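発表メモ(自分用、読み上げ原稿ではない)
社内勉強会 2026年4月13日
題:小さい職場の片づけと「戻す場所」の決め方

スライド1 表紙
あいさつ短く。名乗るだけ。持ち時間30分、質疑こみ。早口注意。水を飲む。
最初に言っておくこと。整理術の話ではない。捨てる話もほとんどしない。物を使ったあとどこへ置くか、それだけ。

スライド2 きっかけ
Tridden の作業室を引っ越したときの話から。前の部屋が広すぎて、何でも置けた。新しい部屋は半分以下。入りきらないと思って棚卸しした。
数えたら物品362点。紙類は別。
このうち前の年に一度も使っていないものが40点。意外と少ない。ここで間を取る。みんなもっと多いと思っている。
つまり捨てても大して減らない。使っている物が多い。問題は置き場所のほう。

スライド3 探す時間
一週間、付せんに書いてもらった。何を探したか、どこにあったか。
結果、探し物の多い順:はさみ、延長コード、養生テープ、六角レンチ、会議室の鍵。
見つかった場所で一番多いのが「最後に使った机の上」。棚の中ではない。
棚を買い足しても効かない理由がこれ。
(グラフは細かいので説明しない。縦軸だけ触れる)

スライド4 戻す動作は何手か
ここが今日の中心。ゆっくり。
しまう動作を手数で数える。歩く、扉を開ける、箱を出す、ふたを取る、入れる、ふたをする、箱を戻す、扉を閉める。
はさみ一本でこの手数。忙しい日にやるわけがない。
引き出し一段に直置きなら、開ける、入れる、閉める。
フックなら掛けるだけ。
目安:毎日使う物は二手まで。週に一度なら四手まで。それ以下の頻度は何手でもいい。
質問が出そう。「見た目が悪くならないか」→ なる。少しなる。来客のある部屋は別ルールにした。

スライド5 両手がふさがる問題
しまう段で片手が空いていない場合。これは Kernness の倉庫を見せてもらったときに教わった。
荷物を抱えたまま開けられる扉かどうか。ひじで押せるか。足元に仮置きできるか。
道具を持って作業している人は、その道具を手から離すところでまず一手かかる。離す台が手元にないと床に置く。床に置いた物は戻ってこない。
大きい道具ほどこれが起きる。 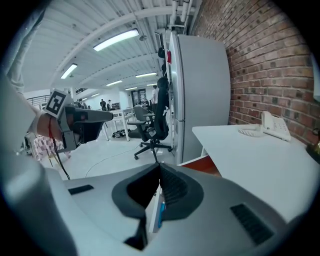
手に持って使う道具の例。左の人は袖の先で一台握っている。

続き。道具の大きさと定位置の関係。
小さい物は引き出し、これは誰でも考える。大きい物の定位置が決まっていない職場が多い。床、椅子の上、窓ぎわ。
対策は単純で、先に大きい物から場所を決める。小さい物はすき間に入る。逆はできない。
Tridden では脚立と台車から決めた。脚立の位置で二回もめた。結局ドアの裏。

スライド6 ラベル
ラベルは物の名前を書く。「文具」「工具」「その他」はだめ。
「その他」箱は最初の月で満杯になった。中身を出したら半分が延長コード。
字の大きさ。立ったまま読める大きさ。目線より上は太い字。
色分けはやめた。四色にしたら誰も覚えていない、自分も含めて。
ラベルは棚と物の両方に貼る。物のほうにないと、迷子になったとき帰れない。

スライド7 失敗例
正直に出す。三つ。
一つめ、Marsden の分室で写真付きの配置図を作った。きれいだった。配置を変えるたびに作り直しで、四月に更新がとまった。
二つめ、持ち出し表。最初の数日だけ埋まる。あとは白紙。高い物だけ残して、はさみの持ち出し表は廃止。
三つめ、透明ケースを揃えた。まとめて注文して送料込みで4000円。棚の奥行きに合わずはみ出す。先に測る。当たり前のことを書いているが測らなかった。
ここ笑いが出るかもしれない。出なくても進む。

スライド8 予備はどこに置くか
時間がなければ飛ばしてよい。
予備は使う場所に置かない。二つ並んでいると両方とも開ける。テープで起きる。
予備だけまとめて別の棚。最後の一個を出した人が紙を一枚、発注箱に入れる。
Jarkau の事務所の方式を借りた。カードは厚紙、穴を開けてひもで予備品に結んでおく。ひもを取らないと使えなので忘れにくい。
電池は例外。すぐ使うので手前。

スライド9 決め直しの日
配置は一度で決まらない。前提として言う。
月に一回、十五分だけ。その月に一番探した物を一つ選んで、場所を変える。一つだけ。
全部やり直そうとすると半日かかって、次の月からやらなくなる。
変えたら古い場所に矢印を残す。翌月はがす。これは効いた。

スライド10 明日やること
配布資料の裏面と同じ。読み上げない。
・付せんを机に一束おく
・探した物を書く、一週間
・一番多い物の手数を数える
・二手にする
ここで配布資料をめくってもらう。

質疑の想定
共有の机で席が決まってない場合は? → 物を席に付けず、通り道に置く。出口側がよい。
在宅と半々の人は? → 家のほうは未検証。そう答える。
費用は? → フックとラベル用紙でほぼ足りた。細かい額は手元の表を見る。
掃除との関係は? → 別の話にする。混ぜると長くなる。

残り時間が五分を切ったらスライド8と9の後半を落とす。
終わったらプロジェクタのケーブルを元のフックに掛ける。みんな見てるので必ず。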